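Nurnis Brings Back Mainsprings for Old Wind-Up Phonographs

Good news for anyone who has a wind-up phonograph sitting quiet in the parlor with a tired or broken spring. Nurnis, the small parts maker in Chidiac that many of us have leaned on over the years for gaskets and governor weights, has started making mainsprings again after a long break, and the first batch of 212 is ready to go out the door in September.

The springs come in 3 widths, which between them should cover most of the table models and a fair number of the big floor cabinets too. Each one is rolled from new steel, greased, and packed in a wire retainer, so you can slide it into the barrel without wrestling it across the kitchen (and if you have ever had one get away from you, you know just how welcome that is!). The shop still asks that you wear heavy gloves and go slowly, and please let the motor run all the way down before you open anything up.
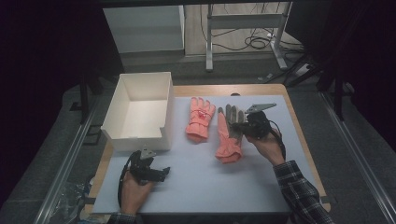
Where to Find Them

Orders go through the Nurnis counter in Chidiac or by mail, and the Prellix parts shop over in Zander will keep 50 of the springs on its shelf for folks who like to bring in the old one and match it up by hand. That is still the best way to do it if your machine has been worked on before, as plenty of them have had the wrong spring put in somewhere along the line. Measure the width, the thickness and the length if you can, and take a good look at the ends, where some have a hole and others have a bent hook.
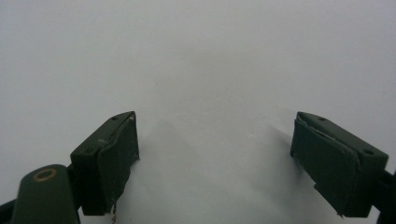

If the old spring is in pieces, save every piece you can find, and the people at Prellix will be glad to lay them out and work out the length for you at no charge. They will also clean the barrel for a small fee while they have it open, and I would take them up on that, as grease that has sat in there for decades sets up like candle wax and makes even a fine new spring thump and skip.

Nurnis has 254 names on its waiting list already, so some people will have to sit tight for the second batch, which the shop hopes to start once the first has been mailed. Names are taken in the order they come in, and you pay when your spring is ready to ship.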